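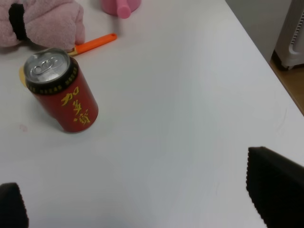 Pavik's test group has spent the winter deciding which gripper fingers to ship with its light-duty arm. The shortlist came down to two: the Bimar finger, a soft foam pad on a flat backing, and the Kekana, a moulded block with a ribbed contact face. We spoke to the engineer who runs the grasping bench and asked her to go through the method.

The bench work is plain. Household items go on a white table, the arm approaches from a fixed start pose, closes, lifts 80 millimetres, holds and sets down. Each combination of finger, object and approach angle gets 12 attempts. The full matrix came to 915 lifts after the team dropped a group of runs with a loose cable.

"Those runs looked fine on video," she said. "The force log had gaps in it. If I can't line up the log with the picture, the run goes in the bin."

Drink cans were kept in the object set from the first week. A can has a known shape and a stiff rim, and the wall gives if the grip force is set too high. It is also shiny on top, and that matters for the wrist camera.

"The lid is the worst part of the can for us," she said. "You get highlights off the metal and the tab, and the edge finder will happily lock on to a highlight. The printed body is much easier. Big lettering on a red background gives the tracker plenty to hold."

The wrist camera is a Foveo unit, chosen before she joined the group. She has no strong view on it. Its field of view takes in both fingers when they are fully open, so the operator can see the gap and the object together. The cost is that the fingers take up part of the lower image, and the detector has to be told to ignore them. Changing the fingers means redrawing that mask. In April a mask was left over from the previous set, and 127 frames were labelled with a finger edge as an object.

On the fingers themselves she was careful to separate grip from placement. Foam spreads the load and copes with a poor approach. It also compresses unevenly, so an object can rotate a few degrees as the fingers close. The ribbed face holds its line better, but it wants a more accurate approach and will push a light object along the table if one side touches first.

"People ask which one is stronger. Neither of them is short of force on a drink can," she said. "I want to know where the can ends up when I let go. The foam was worse at that, and it got worse through the day as the pads warmed up and softened."

Long, thin tools gave the opposite result. With a plastic handle lying flat, the foam settled around the shape and the ribbed finger tended to ride over it. Fabric was close to a draw. Both picked up a fold without trouble, and both sometimes came away with more cloth than planned.

Clutter was added late. Early trials used one object on a bare table, and the success rates were, in her words, "too good to be useful." Later layouts put other items behind and beside the target, with some partly hidden. Most of the new failures came from the planner refusing an approach it could have made safely.

Asked what she would change, she named the controller first. Its closing speed is set in coarse steps, and the step she wants falls between two of them. A firmware build with finer control is due, and she intends to repeat the can and handle trials on it before signing off either finger.

"I'd like the same table, the same lamp and the same start pose," she said. "Monday would suit me."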